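Durkidden Bench Set - README

Scope

Durkidden is a small collection of tabletop sessions with everyday objects: toy building bricks, work gloves, and cleaning tools. This file covers the objects, the surface and the labelling rules. Maintained by Normunds Ozoliņš. Last revised in August.

Contents

3000 stills in total. 411 are tagged bricks, 62 are tagged cleaning tools. The rest carry the tag general or are untagged.

Bricks

Bricks are labelled by colour first, then by stud layout where it can be read. Colour names are plain: orange, lime green, magenta, blue. Stacks are listed from the top down. A partly hidden brick keeps its own label - do not merge it with the one in front.

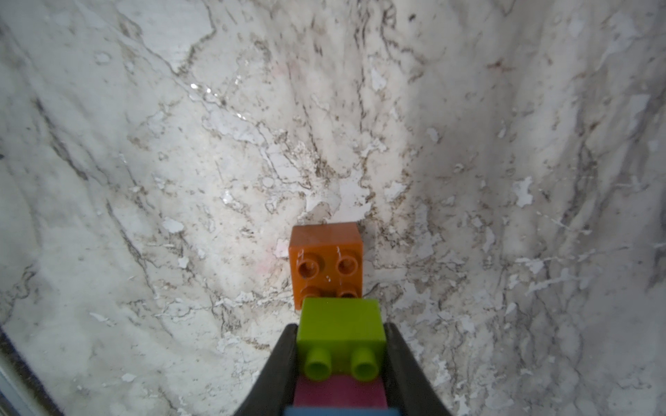 Fig. 1. Orange 2x2 brick behind a stack with lime green on top.

Surface

The floor of the enclosure has a white marble pattern with grey veins. It is worn, and small white flecks are scattered over it. Flecks and chips are not objects and get no label. Glare on the surface is not labelled either.

Cleaning tools and gloves

The dustpan and the hand brush are separate items, even when they touch. Work gloves are labelled glove, with no left or right. Grey or green patches on a glove are part of the glove.
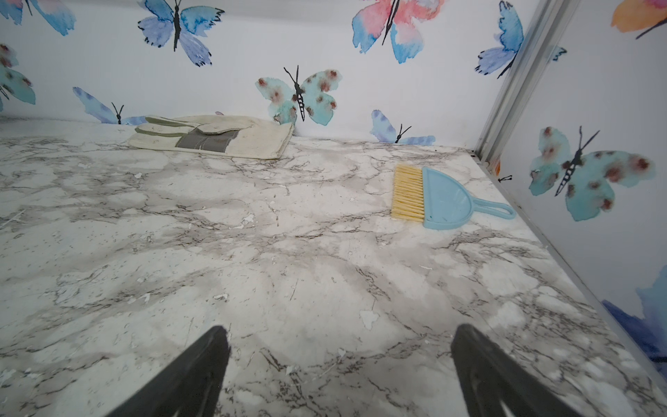

Can the colour labels be used without the stud layout?
They can. Colour is a separate column in the label file, and the stud column may be left blank.

Known issues

Label file Skemanus-357 uses the older spelling "gray". Convert to "grey" before merging. Stack order in that file also runs from the bottom up, so reverse it first.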